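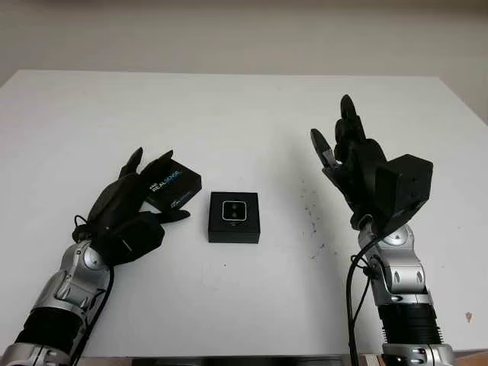

Ticket 492: left index finger stays raised during teleop, box task
Opened by: Zubaida Mirani
Component: Nirkavbridge (glove to hand mapping)
Station: Orkia, two arms, white table
Status: Resolved

Problem
When the operator closes the left glove, the index finger on the robot hand stays up while the others follow. Task is moving small black boxes on the table by remote control. The hand ends up resting against the RealSense box and tilting it. No fault shown in the Pleketano console. Right hand follows its glove normally.

Friday, 9:10
Restarted Nirkavbridge and redid the open hand and fist poses. No change.

9:35
Swapped the gloves' USB ports. No change. Checked the cable along the left forearm at both ends, seated properly.

10:20
Sent finger commands straight from the console with the glove unplugged. Left index closes all the way. Hand and motor are fine, so the fault is on the glove side.

11:05
Logged raw glove values. Left index reads 84 with the hand open and 459 in a fist, a normal range for these gloves. The profile loaded for this station has the closed value set to 4590. Somebody typed an extra zero when the profile was edited by hand in April. The bridge treats a full fist as a finger that has barely moved.

11:15
Corrected the value and reloaded the profile. Finger now follows the glove through the whole range.

13:40
Recorded new demos on both boxes. Episodes up to 73 from this batch were made with the bad profile. I have labelled them "do not train" and left them on the Arain share for now. Please don't delete them until the log has been copied.

Follow-up
Asked for a range check on profile load so the bridge refuses a closed value above the sensor maximum. Tracked separately. Closing this one.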